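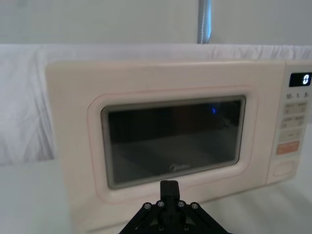 Kitchen set reaches its second stage

The appliance part of the Merville collection moved into its second stage on 28th May. The first stage covered drawers, jar lids and a dish rack. The second is all microwave work: opening the door, closing it, putting a bowl in, taking it out, and pressing the start button. Natsumi Kobori is running the sessions at the Kawaguchi room, and Sota Chiba is checking the recordings as they come off the machine.

The target is 70 accepted demonstrations for each task. A demonstration counts as accepted when the task is finished in one go, all the camera streams are complete, and the joint data lines up with the video. A run where the operator misses the button and corrects is kept, but it gets a separate tag and does not go toward the 70. We want those runs. In the drawer set they were the only examples the policy had of getting back on track after a bad grasp, and we did not have enough of them.

The microwave is harder to collect on than the drawers were. The door release is an oval button at the bottom of the control panel, set into the casing and the same cream color as everything around it. An operator watching through the cameras has to find it by its position under the orange button. The wrist view helps once the gripper is lined up, but on the way in, the fingers can cover the part you are trying to see. Natsumi has asked operators to come in from the side and stop short of the panel before the final push. It adds a little time to each run and we have decided to live with that.

Closing the door is simpler but needs watching. If an operator swings it shut fast, the oven shifts on the table, and the next run starts from a position nobody chose. We do want the position to vary, but we want to know by how much. The oven is now moved on purpose between blocks of runs and its place is written in the session sheet. Please do not nudge it back by hand in the middle of a block.

The two arms are being used together on some of the door tasks, with one at the door and the other kept near the panel. Keisha Kasprzak wrote the task text for these. Each one has 4 wordings, and the recording software picks one at the start of the run. Operators should read it before they move. In February we had a batch where the text said "open" and the arm closed the door, and it took a long while to find out why training had gone strange. 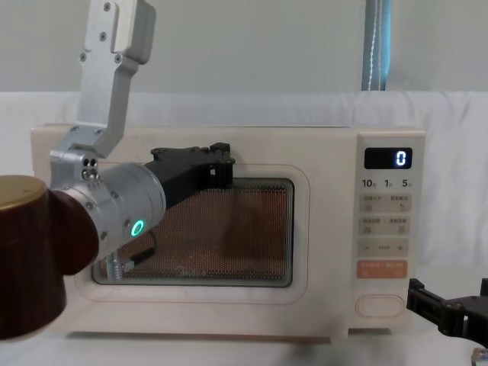 Tetsuya Uchida would like the two-arm runs held back until the one-arm set is full. His view is that operators are still learning the door, and that early two-arm recordings will be full of pauses while they work out which hand to move. He would sooner have fewer of them and have them clean. Natsumi's answer is that the pauses can be trimmed, and that people get better at the second arm only by using it. For now both kinds are being recorded, and the two-arm runs go in their own folder so they can be left out of the first training pass.

Some housekeeping for anyone booked into the room:

Sessions are limited to 6 blocks per operator per day. Quality drops after that, and you can see it in the grip timing.

Return both arms to the rest pose before you stop the recording. Runs that end with an arm still on the door are being rejected by the checker.

Leave the white cloth behind the oven as it is. Other backdrops are planned for the third stage and will be logged separately.

If a stream drops, stop and start the run again. Do not carry on and leave a note.

The Relik viewer has been updated to show the task text next to the video, so mismatches should be easier to catch. Sota asks that operators look over their own last block before leaving, while they still remember what happened in it. The old Pretent scripts still open the new files but they ignore the tags, so accepted and corrected runs will come out mixed together. Use the viewer's export until the scripts are fixed.

Shinji Koyama will start a small training run on the door-opening task once that set is full. Results will be in the next issue if they are ready. Booking for the next block of sessions is open on the shared sheet, and early slots are the ones we most need filled.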